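How to read a DNA result in a wildlife crime report without being taken in by it

Every few months a press release lands saying that a new test will catch poachers, egg thieves or badger diggers. Some of these tests are good. Most are described so loosely that you can't tell. I sit through a lot of them as lay reader for a small wardens' newsletter, and what follows is the order in which I go through a report before I let anyone print the word "match".

You don't need a science degree. You need the full report, a pencil and a certain amount of bad temper.

Step 1. Find out what was swabbed

Look for the sampling section and ignore the summary for now. A snare wire, a leg, an antler and a gutting knife are very different surfaces. If the report says only "items from the site", write a question mark in the margin and ask. Outdoors matters too. Rain, soil and foxes all get at a carcass before any scientist does, and a method tried on clean skin in a warm room may do badly on a hillside in December.

Step 2. Check the blanks

A blank is a sample that should contain nothing. There ought to be one from the field kit and one from the lab, and both should be reported. I once read a write-up of the Bawa trial kit in which the field blank was mentioned in the methods and then never came up again. It may have been fine. I wouldn't send anyone to court on "may have been".

Step 3. Look for the people who should be there

The person who found the animal, the officer who bagged it and the analyst who opened the bag can all leave DNA on it. Their profiles should be on an elimination list. Brahim Benjelloun, who taught the evidence course I went on, used to make us write our own names down first, before we touched anything. I thought it was theatre at the time. Then our practice swabs came back and 2 of them were me.

Step 4. Ask how much of a profile they got

Low-level DNA often gives a partial profile, or a mixture of several people. "Human DNA was detected" is a long way from "this man's DNA was detected". If the report gives a success rate, find out what counted as success. In the Imier exercise, 80 swabs were taken and 55 "gave a result", which sounds splendid until you reach the table and see that a result meant any human DNA at all.

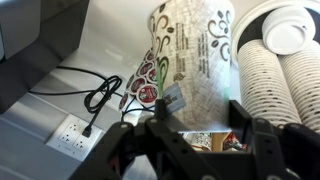
Paper cup and coffee pods.

Step 5. Separate touching from killing

Even a full, clean profile says whose DNA it is. It doesn't say how it got there or when. Walkers move dead deer off paths. Dogs carry bones about. DNA can pass from a hand to a glove and from the glove to something else. A decent report will say all this in plain words. A poor one slides from "was present on" to "handled" to "killed" in a couple of paragraphs, so underline the verbs and see whether they change.

Step 6. Be rude about software

Mixtures are usually sorted out by a program. Find its name and version. Lellus and Dralta are the two I come across most, and on the same file they have given me answers I would not call the same. That isn't a scandal, as they start from different assumptions, but the assumptions need to be printed. How many contributors was it told to look for? Who decided that?

Step 7. Read the summary last

Now go back to the front page and compare it with your notes. If it claims more than the tables do, say so in writing to the author and keep a copy. Allow yourself 60 minutes for the whole job -- longer if the appendices are missing and you have to ask for them.

You may find you can only print something dull, such as "a partial profile was recovered and could not be attributed". Print that.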